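About Koltia

Koltia reconditions desktop tower computers for schools and small offices. The shop opened with 16 machines on loan shelving and now handles 400 towers a year – mostly business models, stripped to the board, tested and rebuilt.

Parts are held in slotted trays beside the case during assembly. Drives, memory and expansion cards are logged in Grotar, our stock system. Bench hours end at noon on Thursday. 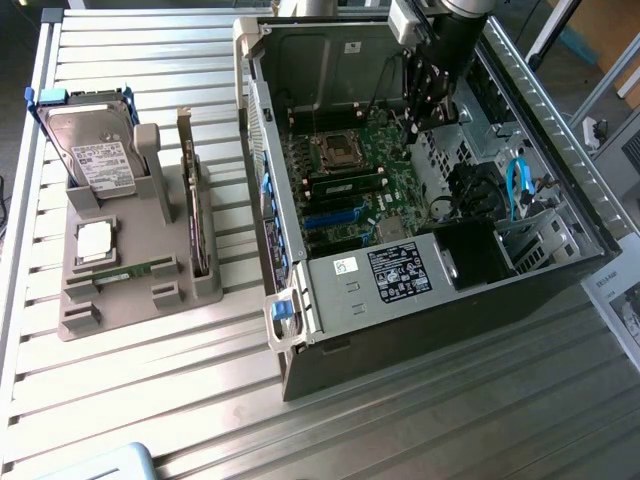
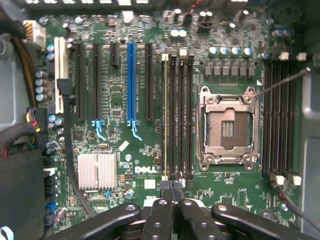 Tower cases open at the bench, CPU sockets empty.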